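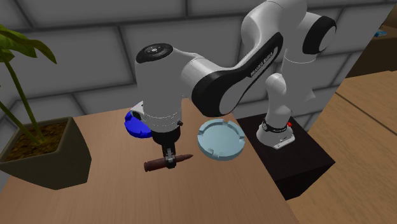 The Zeduton tabletop pack is the one I send people to first, and it's the one I use most myself. You get 12 simulated table scenes, each with a Franka arm already mounted and ready to drive, and 193 small objects to put in front of it. Plates, pots, plants, an ashtray, a cigar... I got a bit carried away with the objects!

I made it for recording demonstrations. You steer the arm with a gamepad or a 3D mouse, do the job by hand (pick up the cigar and put it in the ashtray, say), press save, and the scene resets itself with everything shifted slightly. Then you do it again. And again. My own sets usually stop at 300 runs per task - by then my thumbs have had enough, and the policy has plenty to chew on.

Each run saves the joint positions, the gripper opening, the object poses and 2 camera views, all on the same clock. Fumbled one? Tap the back button and it goes in a separate folder. I'd keep those, by the way. I binned mine for months and wished I hadn't.

Thin things are fiddly. For the cigar I come down slowly and close round the middle, then lift just clear of the table before moving across. If you grab near an end it tips, and your learner will happily copy that.

The files load straight into Hiramer and Gallardo. Istier works too, but you'll need the converter from the downloads tab, and it's slow on long runs (go and put the kettle on).

One licence covers one lab or one household, with updates included. The next one, due in November, adds drawers and a proper sink.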